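### 3.2 Surface cleaning and residue sampling

Samples of settled dust were taken from indoor work surfaces at two sites, Wollville and Ovholm, during July. Both sites are naturally ventilated and lie within a mixed residential and light industrial zone. Surfaces were grouped by finish (matte or gloss) and by height above the floor. Only horizontal surfaces were included, as dust on vertical panels was too sparse to weigh with the balance used here.

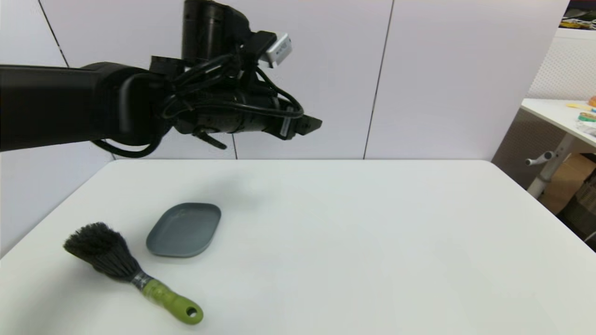

**Figure 2.** White tabletop with black arm and cabling.

Each surface was divided into equal plots with a removable grid. Plots next to an edge were left out of the analysis, where air movement from passing foot traffic makes the deposit uneven. Dust was collected on preweighed filters using the Zwahlen suction head, held flat and moved in parallel passes. Filters were conditioned overnight at constant humidity before the second weighing. A total of 2410 filters passed the weight check and were kept.

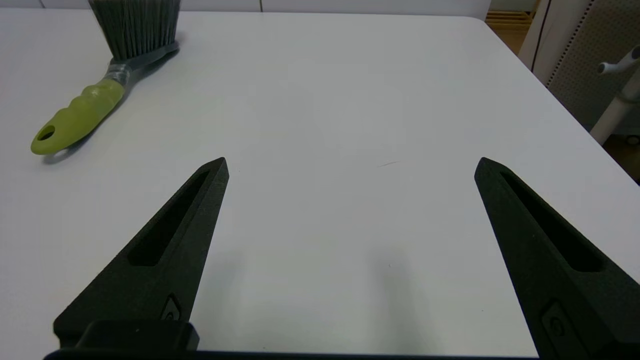 Blank filters were carried to each site and handled in the same way, but no air was drawn through them. The mean blank mass was subtracted from all readings taken on the same day. Where the corrected mass fell below the detection limit, the value was replaced by half that limit. This applied to 68 filters, most of them from the gloss group.

Dry brushing and damp wiping were compared as cleaning methods.
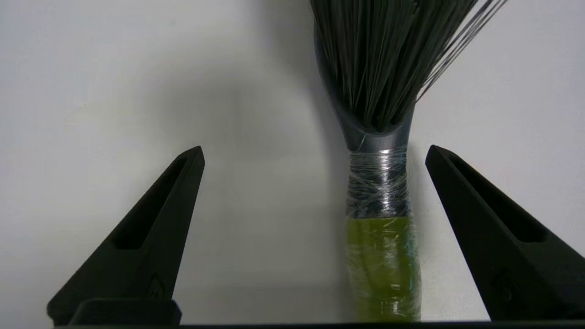
For dry brushing, strokes ran in one direction only, toward the collection tray. Bristle stiffness was not varied. Damp wiping used a folded cotton cloth and deionized water, with a fresh cloth for every plot. Residual dust was then sampled as described earlier, after a fixed settling period with doors closed.

Removal efficiency was calculated as the mass difference between paired plots divided by the mass on the uncleaned plot.

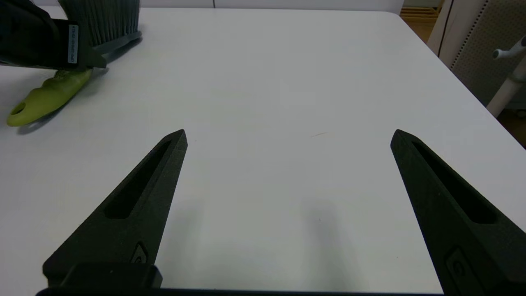
Pairs were assigned at random within each surface. The effects of method and finish were tested with a mixed model in which site was a fixed term and surface a random term. Model fitting was done in Vakero with default settings. Residuals were checked for unequal spread, and a log transform was applied to the mass data before the final fit. Efficiencies are reported in Section 4 on the original scale.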